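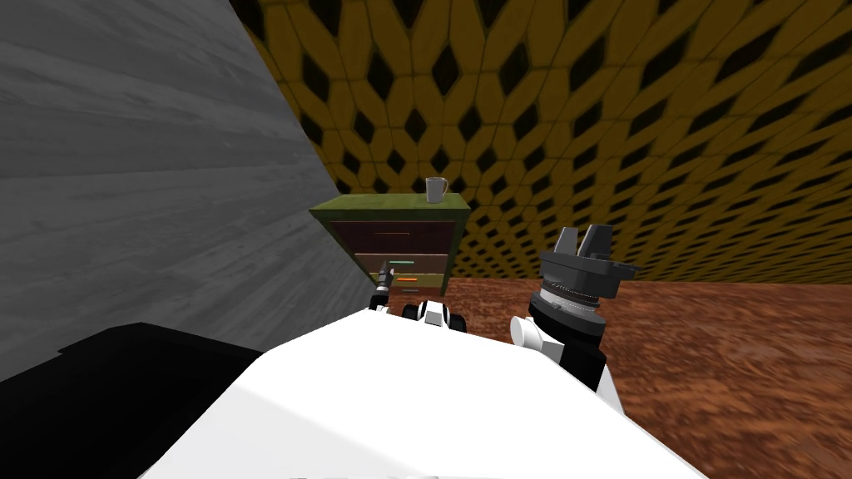 Guoqing Su replied that the fault looks more like a friction setting than a controller problem, and asked if we had the same result with the Greneo gripper model.

Ticket 434, opened 2023-10-02
Component: gripper models, drawer task
Status: waiting for Nornico

Answer from Chunhua Liao:

Thank you for the quick reply. Yes, I tried both models in the same simulated room, with the dresser of three drawers and the white mug on top. I changed only the gripper file between the runs. The controller is Kimaro in both cases, with default gains.

Veltum gripper: 116 attempts on the middle drawer (the teal handle). The fingers close on the handle, the drawer starts to move, then the handle slips out. The drawer opened fully in 69 attempts.

Greneo gripper: same number of attempts, and I did not see this slip. It is slower to close, but this is acceptable for us.

What I have checked already:

Finger friction is the same value in both files. I compared them line by line.
Smaller time step: the slip comes later, but it still comes.
Lower pulling speed: a little better, not enough.
Start pose with both grippers open and away from the handles: no change.

One more thing, maybe it is important. In the Veltum file the contact shape of each finger is one simple box, and it is roughly 3 mm shorter than the finger we see on the screen. So the tip can pass through the handle without touching it. Could you please confirm if this is intended?

Guoqing Su, second reply: It is not intended. The box was made in March for an older finger and was not updated. Please try the attached file and keep your gains as they are.

Chunhua Liao: Received. I will run the middle drawer first and then the lowest one, and write the results here. Please keep the ticket open.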